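Workshop Tips: Sharing a Bench With Automation
By Dougal Kerr

We run a small linen and uniform service at Kakeck. Since August the sorting and most of the flat folding have been done by a Purerano line, and the people who used to fold now check, repair and clear jams. Our old bench habits came from the days when everything was done by hand, and a few of them had to change.

Set up the bench before the line starts
Wipe the work surface down and let it dry. Put out only what you need for the first batch. When folding was all handwork, a stack of odds and ends at the back of the bench did no harm. Now the reject bin fills in bursts, and you want somewhere to put things down.

The line turns out 325 pieces an hour on plain towels and a good deal less on aprons. Plan your breaks by the apron number if aprons are on the sheet.

Keep one marker, one pair of snips and one lint roller per bench. We tried sharing between benches and spent too long walking.

Cloths, covers and loose items 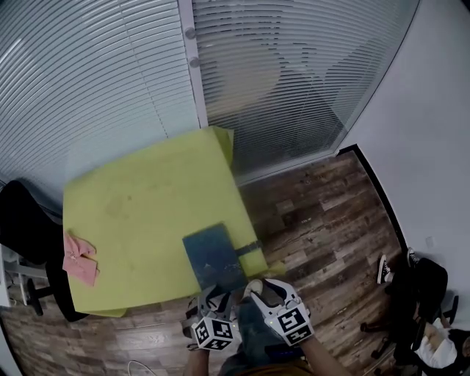
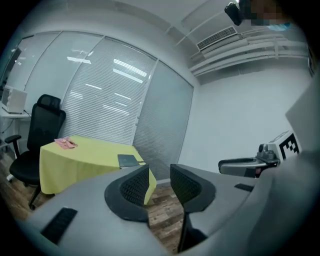 Wiping cloths used to go in an apron pocket, and that worked while each of us stayed at one spot all morning. With the line running, people swap stations every couple of hours and the cloth has to stay with the bench. Pick a side for it and keep paper, boards and notebooks on the other. The pink cloth on the yellow surface is a fair model: it's in a bundle, but it has the left side to itself and the flat dark item is well away from it. A damp cloth left on top of a log sheet will cost you the whole morning's notes. Cloths go in the wash at every shift change, even the ones that look clean.

If you use a bright cover on the bench, stay with one color. Ours came from Govedia and dark lint shows up on it right away. Smudges show too, so wash or wipe it weekly.

Chairs on wheels should be pushed back before you stand up to clear a jam. Lock the casters if yours have locks.

Clearing a jam
Press stop and wait for the rollers to quit moving. Open the side cover, pull the fabric toward you, and check both ends for loose thread. Buttons go face up when you feed the piece again. If the same piece jams twice, fold it by hand and write it down.

The first full week we logged 303 jams. Most were drawstrings. Russo, who supplies our scrubs, now ties them off before delivery and the number has dropped a lot.

What changes for the people
Hands get less tired and eyes get more tired. Checking is harder on the neck than folding was, so raise the checking surface until you can read a label without bending. Look across the room now and then.

Take 10 minutes off your feet in the middle of each half shift. It is easy to skip because the line keeps going.

The folders with the most years in were slow to hand over the fitted sheets, and they were right. We still do those by hand. We also keep one hand-folding table open so new hires learn what a good fold looks like before they are asked to check one.

Pay did not go down with the change. If you're planning something similar, settle that question before the equipment arrives and put it in writing.

End of shift
Empty the lint tray, then the reject bin. Write the count on the sheet by the door. Our best day so far was 1069 pieces with two people checking, on a day with almost no aprons. Coil the extension cord and hang it up. Leave the bench bare except for the marker and the log.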